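Thorlacius Replacement Pump Head, Green
Supplied by Unamier Washroom Sundries
Order code: 159

A screw-on lotion pump for small liquid soap bottles. The unit consists of an actuator, a collar and a translucent dip tube. It is intended for bottles that are refilled from a larger container and whose original pump has failed or gone missing.

Specification
Dip tube length: 239 mm, to be trimmed
Pack size: 14
Storage: dry, out of direct sunlight

Fitting
Unscrew the old pump and lift it straight up until the tube clears the neck. Hold the bottle by its side while doing this. Fill to the shoulder. Measure the new tube against the outside of the bottle, cut the end at a slant and lower it in. Turn the collar clockwise until hand tight. Do not use pliers. Press the head several times to prime.
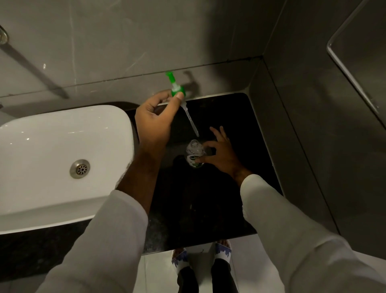 One buyer, Sedano, reports that the tube curled against the base after trimming and left a finger's depth of soap behind, and asks whether a shorter cut would help. It would. Take off a further 13 mm and try again; the tip should sit just above the base without bending.

Rinse the pump in warm water before moving it to a different soap. Thick hand creams are not suitable. For these, see the Wisar wide-bore pump, which takes the same collar.

Spare collars are sold separately.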